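Georeferencing a hand-drawn parish map - control points or redraw?
Forum: Historical Mapping > Methods and Software
Started by towpath_ledger

Working on the Nimoswood sheet this month.

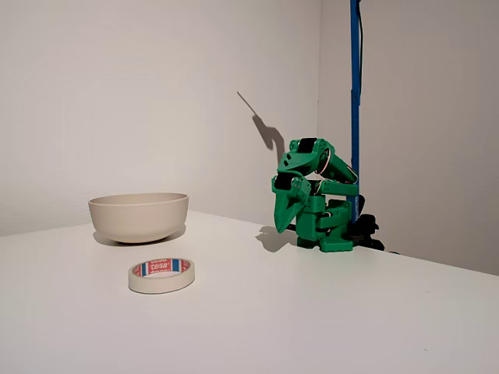 Ginette Gagnon wrote that the first thing to settle is whether the map was surveyed at all, and that the number of control points can wait until that is known. If it was drawn from memory or compiled from older sheets, a low residual error tells you very little.

towpath_ledger wrote:
Fair point, and I should have given more background. The map covers the old wharf quarter of Nimoswood, the blocks between the river stairs and the grain market. It is ink on linen-backed paper, with a scale bar but no north arrow. Each shop is labeled by trade: chandler, cooper, two sailmakers, a bookbinder, and so on down to a man who sold eels. The title block credits a surveyor's office, but the street widths are all over the place. Market Passage is drawn nearly as wide as the high street and it was an alley you could touch both sides of.

I have a flat scan and a modern base layer. Surviving fixed points are the church tower, the corner of the customs shed, the river stairs and a few party walls. Everything east of the market was cleared and rebuilt on a different grid.

The question is whether to warp the scan to the base layer or leave it alone and redraw the trades onto a clean plan at 1:1,000.

kerbstone wrote:
Warp it. Second-order polynomial, spread your points to the edges, done in an afternoon. People want to see the old sheet sitting on the modern street. A redraw is your drawing and it stops being a source.

Fiona MacBrayne wrote:
I would argue against the polynomial. With surviving points only on the west side, a second-order fit will behave well where you have control and swing off in the east, where you have none. You will get a nice curve through the cleared blocks that has no basis in anything. If you must warp, use a plain affine or similarity transform and accept the misfit. The misfit is information. It shows where the draftsman stretched things to fit the lettering.

kerbstone wrote:
Affine will put half the shops in the river.

Fiona MacBrayne wrote:
Then half the shops are drawn in the river relative to the tower, and that should go in the notes. I have seen thin plate spline used to hide exactly this. Every control point lands with zero residual and the user thinks the sheet is accurate.

quoin_and_lime wrote:
Agree with Fiona on splines. A residual of zero on a spline is a property of the method.

On the street widths: wide alleys are common on this kind of sheet. The draftsman needed room to write the trades, so he opened up the street until the text fit. Measure along the frontages and ignore the widths. Frontages are usually better because they came out of leases or rate books. If the frontage lengths agree with the rate books in order and proportion, the map was probably compiled from them, whatever the title block says.

towpath_ledger wrote:
I had not thought of checking frontages separately. The rate books for the quarter survive, with a gap of a few years. I ran the north side of Cable Street last night. Order of occupiers matches the map for the full length. Proportions match well up to the bend and then drift, with the last shops squeezed to fit before the sheet edge.

Ginette Gagnon wrote:
That drift is what you would expect from someone laying out frontages from one end and running out of paper. It also gives you a direction of working, west to east. Check whether the south side does the same. If it does, I would stop calling it a survey in your write-up and call it a compiled plan.

kerbstone wrote:
Or the linen shrank. Linen-backed sheets do move. You can't put everything down to the draftsman.

Ginette Gagnon wrote:
Shrinkage would be fairly uniform along one axis, and it would affect the scale bar if that lies on the same axis. It would not start at a bend in the street. Is there a border line? Measure opposite sides and compare.

towpath_ledger wrote:
There is a double ruled border. Top and bottom differ by 2 mm over the full width, left and right are the same within what I can measure. So some movement, but nowhere near enough for Cable Street.

kerbstone wrote:
OK, I'll drop the shrinkage. I still think a redraw is a mistake. Once you clean it up you lose the crossings-out and the second hand in the margin, if there is one.

hachure wrote:
Why does it have to be one or the other? We did a quarter like this with the trades stored as a table, one row per premises, and geometry attached from whichever source was best for that block. The scan stays unwarped as its own layer in a side window. Click a shop on the plan and the scan jumps to the right spot. Fields were occupier, trade as written, trade normalized, source, and a confidence code.

Two warnings. Keep "trade as written" untouched. We normalized early and lost the difference between a tallow chandler and a ship chandler, and had to go back through every row. Second, don't geocode to modern addresses. The streets were renumbered at least once and probably twice.

Fiona MacBrayne wrote:
This is the approach I would take too. I'd add a field for the link between map label and rate book entry, with the options "same name," "same trade only" and "position only." Those are three very different claims and they tend to get merged.

quoin_and_lime wrote:
What software? I tried Pillico for something similar and it handles the linked views, but the export drops any field with a line break in it. Check that before typing in long notes.

hachure wrote:
We used Sanna for the table and did the geometry separately. Sanna has no opinion about coordinate systems, and for this job I count that in its favor. Pillico is fine if you keep notes short. I would not use either as the only copy. Plain delimited text, saved somewhere dull.

kerbstone wrote:
Clivotell does linked scans as well, and it will do the affine fit in the same window with residual arrows drawn at each point. You could show both. The arrows are probably a better illustration of the distortion than any paragraph.

Fiona MacBrayne wrote:
Residual arrows on an affine fit would be good. Please scale them honestly. The default in most packages exaggerates.

kerbstone wrote:
It's a slider. It also prints the factor in the legend if you turn that on.

towpath_ledger wrote:
South side of Cable Street done. Same drift, starting at the same bend, slightly worse. The eel seller is on the last plot and his frontage is drawn at less than half what the rate book gives him. Going with "compiled plan."

Plan as it stands: table of premises, trade as written kept separate, scan unwarped in its own layer, clean plan at 1:1,000 for the west blocks where there is something to tie to. East of the market I will draw the blocks schematically, in a different line style, with no scale claimed. One affine fit with arrows for the methods note.

The open item is the bookbinder. The map has one on the corner of Market Passage. The rate books have a stationer there under the same surname, through the whole run apart from the gap.

Ginette Gagnon wrote:
Could be both. Plenty of stationers bound account books and the collector would write whichever he saw first. I would code it "same name" and leave both trades in.

quoin_and_lime wrote:
Or the map dates from the gap and he changed business for a while. Do you have a date on the sheet?

towpath_ledger wrote:
No date. The customs shed is shown with its later wing, so it can't be earlier than that, and the grain market still has the open arcade on the river side. Both limits sit outside the gap, so it doesn't settle the bookbinder either way. Trade directories are the next thing to check, but the set I can get at is missing the wharf pages.

hachure wrote:
Try the insurance policy registers if they survive for your town. They give trade and building material by premises, and they often name the neighbors. Worth it for corner plots especially.

kerbstone wrote:
Post the affine when you have it. I want to see how many are in the river.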